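Researcher / Story Producer, Unsolved Cases Series
Brerwood Television
Full-time, fixed contract through July

Brerwood Television is hiring a researcher and story producer for the second season of Ametepe, our weekly documentary series on missing persons and cold cases. The first season ran seven episodes. Each one follows a single case from the first police report to where it stands now, with a host in the studio and interviews recorded on location. The new season has the same format and a longer run.

You will join a research desk of three and report to series producer Njål Berge. The desk finds the cases, checks the facts, makes first contact with families and investigators, and writes the case file that the director and host work from.

What you will do

Read court records, police reports and old newspaper coverage, and write a clear timeline for each case. Request public records and keep track of what has been asked for and what has come back. Call relatives, former neighbors and retired detectives, and explain what taking part in the show would involve. Sit in on location interviews and take notes for the edit. Check every script against the case file before it goes to the lawyer.

You will also share the viewer tip line. It received 2,106 calls and messages during the first season. Anything that may concern an open investigation goes to the police agency in charge on the same day. We do not air tips, and we do not contact possible suspects.

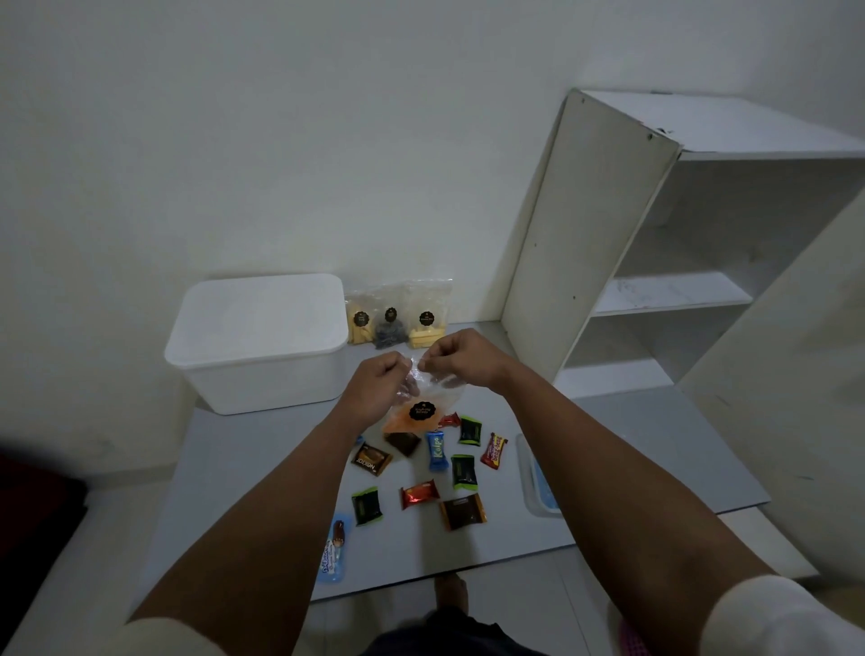 Most of the job is done at a desk, in our production office on the second floor of the Grurkico building. Expect long stretches of reading, then a week or more of travel when a case goes into filming. Location days often start at 6 a.m. and can run into the evening. Meals are paid for on the road. In the office there is a kitchen and a shared snack shelf, and people bring in what they like, from pretzels to a clear bag of Singkong Balado with the round black sticker on it. Bring your own lunch or buy it downstairs. Parking is free after 5 p.m. only, so most of the staff take the bus.

What we are looking for

At least 2 years of work in news, documentary or factual television, or similar experience in a law office or newspaper library. You should be able to write plainly and fast. You should be comfortable on the phone with people who have lost someone, including people who are angry at the press. A driver's license is required. A second language is useful, and so is experience with county court systems.

All case files are kept in Devoseo, our records system. Training is given in the first week.

A background check is part of the hiring process. The material includes violent crime, and some of it involves children. Counseling is available to all staff on the series.

How to apply

Send a resume, the names of two references and one page on an unsolved case you think would hold a full episode. Tell us which records you would ask for first and who you would call. Please do not contact anyone connected to the case for the purpose of this application.

Address applications to Njål Berge, Ametepe research desk, Brerwood Television. First interviews are by video and take under an hour. Second interviews are held at the office and include a short paid fact-checking test.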